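Clusard two-arm tabletop set: README

Last touched 1 May 2019, Kamol Kongkaew. Rough notes, will tidy when the second batch is in. Ask me if something is missing, I sit by the window in the Kalard office.

What's in it

1325 episodes, all two-armed, all done by remote control. One person drives both arms from the leader pair, a follower pair copies. No scripted motion anywhere. No hand-guiding in this release either, that was the old Poojary set and the joint logs don't line up with these, so please don't mix them.

Three camera streams in the training files: left wrist, right wrist, and the fixed one looking at the table. Joint positions for both arms, gripper opening, timestamps. Force is not recorded. People keep asking. It isn't.

Folders

raw/ - as it came off the recorder, nothing trimmed
trimmed/ - dead time at start and end taken off
notes/ - operator comments, one text file per session, spelling is whatever it was
splits/ - train and held-out lists. Split by session, not by episode, keep it that way or your scores will look far too good

Operators

3 of us. Operator id is in the header of each file. Operator 2 is left handed and it shows, the left arm does most of the work in those sessions. Don't drop them, they were useful for Roltley.

Everyone had a practice afternoon before anything was kept. Practice runs are not in here.

How a session goes

Set the objects out by eye. Not to a template, we want some spread. Park both arms up high. Start recorder, wait for the beep, then go. Move at a pace you could keep up all afternoon. Stop recorder with the foot pedal once the fingers are clear of everything. If you bump something by accident leave it in and write it in notes/. If you drop something on the floor, stop and bin the episode.

Red funnel sessions are the ones most people want. Long flat handle, shiny, awkward to hold with one gripper on its own. Usual way is left fingers on the rim and right on the handle.
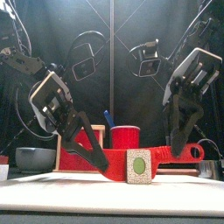
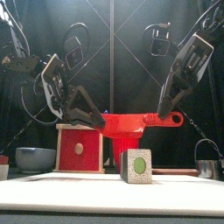
Other things on the table are allowed to be there and allowed to be moved between episodes. If a policy only works with the bowl in one spot it has learnt the bowl.

Labels

Each episode gets a short sentence typed by the operator straight after. We did not clean these up. You will find "funnel", "red funnel", "the scoop thing" and at least one "funel". If you need tidy labels there is a lookup table in notes/labels.txt, which maps most of them. Not all.

Success flag is 0 or 1, set by the operator. 2 people then rechecked a sample from the fixed camera and where they disagreed the flag is -1. Treat -1 as unknown, don't train on it as a failure.

Known problems

- wrist streams lag the fixed one by 3 frames in the early sessions. Corrected in trimmed/, NOT in raw/
- glare. The overhead light is strong and shiny things blow out now and then. We turned it down a bit later on, so brightness is not constant across sessions
- cables on the arms come into the wrist views sometimes. Left in
- gripper opening reads slightly above zero when fully shut on the right arm. Offset is in the header, subtract it yourself
- a few files in raw/ have the operator id missing. Work it out from the session notes or skip them
- timestamps are local time, not UTC. Sorry

Using it

Start with trimmed/ and the session split. Read the header first, field order changed once and the loader checks the version number but only gives a warning. Downsample the images if you are short of disc, the small grippers tips still show up fine at half size in our tests.

If you want to replay an episode on your own arms: slow it right down first, nothing on the table, hand on the stop button. Our table hieght is in the header and yours will be different.

Still to do

Second batch in June, same arms, new objects. Want more episodes where the first grasp goes wrong and gets fixed, at the moment operators are too good and there's hardly any recovery in the data. Also a proper calibration file for the fixed camera, the one in there now is from before the mount was tightened.

Send corrections to me and put Clusard in the subject line.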